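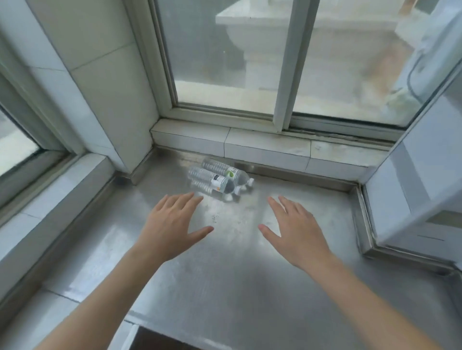 Two water bottles on a steel window counter, one of the arrangements used in the Humport club's July recordings.

Teaching the Reach
July
By Ruby-Lee Ellery

The robotics club at Humport has spent most of the term on a single motion: two hands go to a bottle lying on its side, pick it up and stand it on its base. The club calls this the upright task. Its 39 members divide the work by stage – recording, labeling, training, testing – and change stages every second week.

Recording takes the longest. Each demonstration begins with both hands open above the counter, palms down. The operator holds that pose, then reaches. Apinya Kaewsai, who wrote the recording rules, wanted a fixed start so that clips from different operators could be lined up in time.

"Last year everyone started wherever they liked," she said. "We spent three weeks trimming clips and still could not agree on where the motion began."

The target for the term was 200 usable demonstrations. By the time I visited, the club had 173. A clip is rejected if a hand leaves view, if the operator pauses partway through the reach, or if the bottle rolls before contact. Rejected clips are kept in a separate folder, and Boonsong Ongart has started using them to train a small program that flags bad recordings early. It misses slow rolls.

Clear plastic is a poor material for this kind of work. The background shows through it, and ribbed walls break daylight into bright bands that a vision model can take for edges. On brushed steel the problem gets worse, as the counter has highlights of its own. In the club's first tests the model, named Chuensuk, found the label well enough but placed the cap end wrong in almost a third of trials. An error there turns the grasp the wrong way around, and the bottle ends up on its cap.

Ekkachai Wiriya's fix was to label the cap and the base as two separate points and let the model work out the angle between them. The change took an afternoon to code and nine days to apply to the existing clips.

Placing two bottles side by side is a later addition. The model must choose one and leave the other alone. Thulani Mokoena, the club's adviser, expects the choice to be harder than the grasp.

"If the bottles are nearly parallel, there is very little room for a finger between them," he said. "I would like the students to measure that gap before they argue about software."

The club will enter the upright task at the Farstead student meet, where each team gets ten attempts.

Comments (3)

gearlash: What frame rate are they recording at? The article doesn't say.

M. from Ernititz: We had the same cap problem with clear bottles. Two-point labels helped us too, but only after we threw out the worst glare clips.

tobin_r: Nine days of relabeling sounds about right. Ours took longer.

Contact the editors | Copyright, all rights reserved | Back to top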